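Clutlow Allotment and Fruit Growers' Association
Minutes of the ordinary meeting, January, 7.30 pm, Flenport Hall
Chair: Kulsoom Tanoli

1. Minutes of the previous meeting
Agreed as a correct record, subject to one change under item 4: "Laltis Lane gate" to read "Grasso Lane gate".

2. Water supply
The replacement of the lower main was discussed. The run is 104 metres, in 25 mm blue pipe, laid at a depth of 750 mm. Two quotations had been received. The Laltis quotation excludes reinstatement of the path and was therefore not directly comparable. Laltis to be asked to requote on the same terms. Expenditure up to £2,000 approved. Standpipes to stay off until the new pipe has been pressure tested.

3. Vines under glass
Winter pruning of the shared vines is complete. Laterals were cut back to two buds and loose bark was removed from the rods. Ventilators to remain open until growth starts.

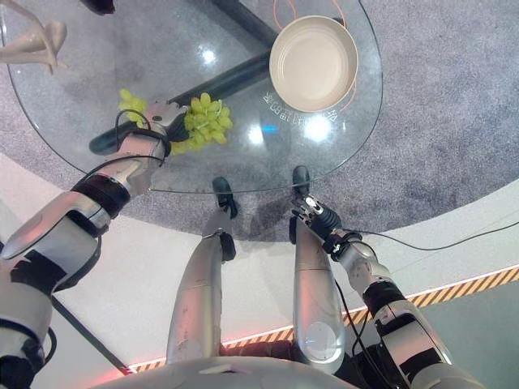
4. Plot lettings
There are 17 names on the waiting list. Two half plots at the Flenport end fall vacant and will be offered in list order — reply within 30 days, after which the offer lapses.

5. Summer show schedule
The fruit classes were revised.
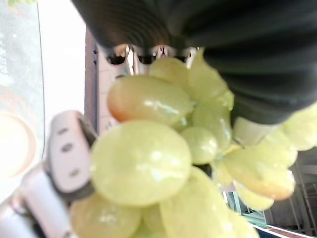

Entries in all fruit classes are to be staged by 10 am, and late entries will not be judged. The dessert grape class will remain one bunch, any variety. A member asked whether colour should be marked down in white varieties where the skin is not uniform. It was agreed that a reddish-orange blush at one end of an otherwise green grape, as in the close view, is not in itself a fault. Judges will continue to mark on size, condition and finish. Wording to be added to the schedule before printing.

6. Any other business
Hedge on the Grasso Lane side to be cut before the end of February. Skip hire deferred.

The meeting closed at 8.50 pm.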